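Setting up the key-hanging task on the Vundlow two-arm kit

Applies to kits ordered with the Drastatico task pack. Base bolted down, both arms homed, Tam controller on firmware 3 or later.

1. Mount the panel
Fix the hook panel flat to a painted wall, within reach of both wrists. The kit tolerates scuffs and stains on the paint, but not a panel that rocks. 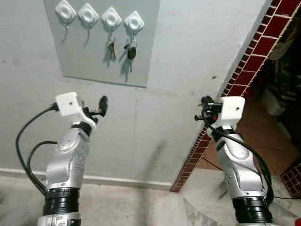
Hang the keys by hand for the first run and save the hook positions from the Layout tab. Leave the rings as they are – the grasp planner works from the ring, and fobs of different lengths are fine.

2. Route the cables
Each gripper cable needs a free loop beside its arm. Raise both arms to the ready pose at low speed and watch the loops.

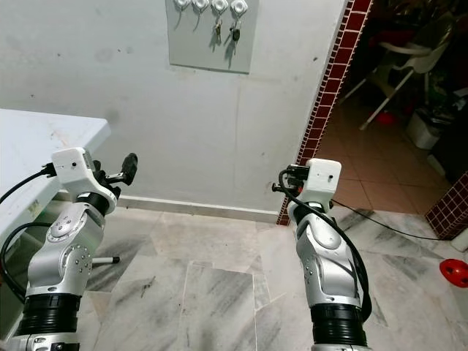
If a loop pulls tight before the wrist reaches panel height, stop and re-clip it lower. Stundberg rates the cable for 2,000 full bends. Ours went 19 days before the first re-clip.

3. Check the head view
All hooks must be inside the image. Motion blur is acceptable during travel; the software discards blurred images when locating keys. 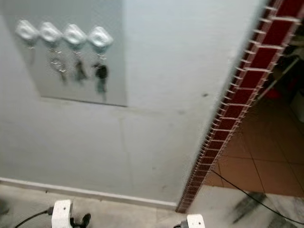 4. Check the wrist view
Open the gripper and bring it near a lower corner of the panel. Both fingertips should be visible. If one is missing, redo the wrist camera offset (manual, page 11).

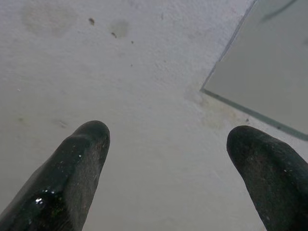 Wrist camera, gripper open, panel corner at upper right.

5. Save the profile
Save under a new name. Updates overwrite the default.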